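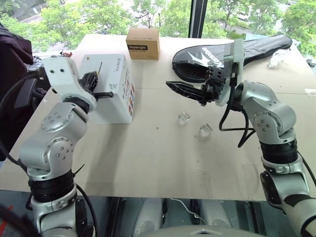 Likstead parcel depot to open later from April

2024-12-27

The parcel depot on Rastden Road in Likstead will change its counter hours in April, operator Retorell said. The counter will open at 9 a.m. and close at 2 p.m., with no weekend service.

Customers will have 11 days to pick up a parcel before it goes back to the sender. Large items will still be handled at the Tuhiwai site – bring a photo ID and the pickup slip.

The depot serves 844 addresses. Home delivery times will stay the same, the company said.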